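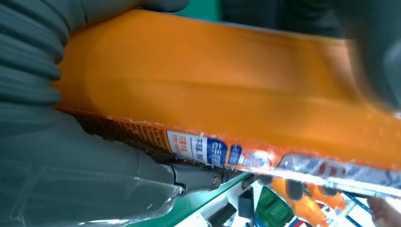
Sorcha Lenihan asked after our last open day whether she could run a shelf-picking demo with only one helper, and whether soft packs should come before bottles. Yes to both. These are the steps we use at Skultden.

Before the doors open

1. Stock the shelves with ordinary shop goods. Mix bags and bottles, and leave space between them.
2. Run each item twice with no visitors in the room. Drop any item that fails both times.
3. Set the arm to 62 percent speed. Full speed looks good but people can't follow it.
4. Mark a line on the floor and keep groups to 8.

Running the demo

Start with a soft pack. It changes shape when the fingers close, so visitors can see why grip force matters. Then go to a heavy bottle.
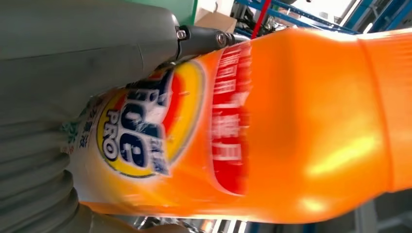
Let the arm hold each item for a few seconds before it puts anything down – most questions come at that point. Stop the program while you answer. Don't talk over a moving arm.

If an item slips, say so and run it again. At our February session we hid the retries and visitors asked about them anyway.

Between groups

Wipe the finger pads, put the stock back and check the emergency stop. Allow two minutes for this. We skipped it once in the Titilham hall and spent the next group's time looking for a loose cable.

Our next open day is 22nd March. The settings sheet is at the front desk.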